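Last updated: February

Renting the gripper: what a month of cloth work costs

Olesia Hrytsenko has bought robot training data for long enough to distrust a round number. When Patier offered her its hand-held gripper kit, the pitch was 500 usable demonstrations a day from one operator with no robot in the building. She took the rental anyway. "I wanted to see how they got to 500," she says. "I still don't know."

The kit is simple enough to explain. A person squeezes a trigger, the fingers close on something, and a camera records what the hand did so a robot arm can later be trained to copy it. Patier rents the grippers by the month and charges separately for processing. Hrytsenko's company, Emitz, wanted cloth: picking it up, holding it, handing it over.
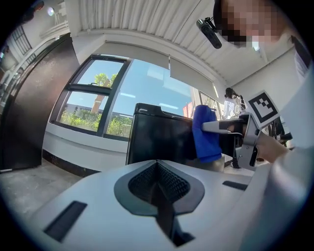 Her best day came to 484 recordings. After processing, 471 were left, and she had paid for all of them. "That's a good day, and I'll give them that," she says. "But it was our best one, with our best operator, and she couldn't lift a coffee cup at the end of it."

The operator was Ffion Hopkin, who is kinder about the hardware. She likes the trigger and says the fingers hold thin fabric better than she expected. Her complaint is weight. "It's fine for an hour. Then your wrist starts making the decisions." She also found that cloth bunched up inside the grip looked fine to her and got marked as a bad take by the software, without any note on why.

I put that to Berwyn Lougher, who runs rentals at Patier from its office in Hirnville. He said operators get faster with practice and that the 500 figure assumes "a trained user and a prepared station." Asked whether the sales page says so, he said it would be looked at. On the missing notes, he said a fix was planned but wouldn't give me a month.

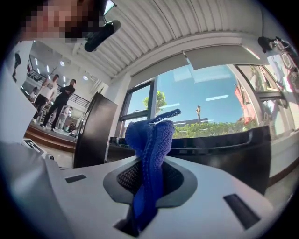 What the price leaves out

The monthly fee covers two grippers and 18 hours of support. Hrytsenko used nearly all of it in the first week, mostly on calibration. After that, each call was billed.

"They call it support, but I was paying to learn things that should be in the manual," she says. Lougher says the manual is being rewritten.

Would she rent again? For a short job with cloth, maybe. She has asked a rival, Geum, for a quote, and wants both firms to charge only for recordings that pass. Neither had agreed when we spoke.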